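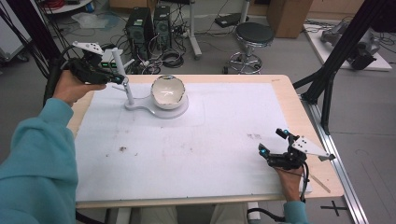
Home Handbook Teams Schedule Downloads Contact

Section 4. Preparing the Table for a Recording Session

This section applies to all student teams in the Sernedport Robotics Club that use the paired hand-held grippers. Read it in full before the first session.

1. Cover the table with one large sheet of white paper. Replace the sheet when it tears — stains alone are acceptable.

2. Set the bowl for the Lolico task on the paper, within reach of both grippers.

3. Pick up one gripper in each hand. Check that the indicator lights are on before you move either device.

4. Open and close the jaws 2 times on each side.

5. Hold both grippers above the paper and wait for the operator at the computer to call the start.

Note: A session consists of 8 recordings. Enter each one in the Grileser log under the team name, including any that were stopped early.

CAUTION: Keep gripper cables clear of your legs and of the stool. Do not step over cables near the computers.

CAUTION: Do not disconnect a gripper during a recording. Stop the recording first, then wait for the operator to confirm that the file has been saved.

Questions about this section should be directed to Selorm Mensah, equipment coordinator.

Revised March 8, 2025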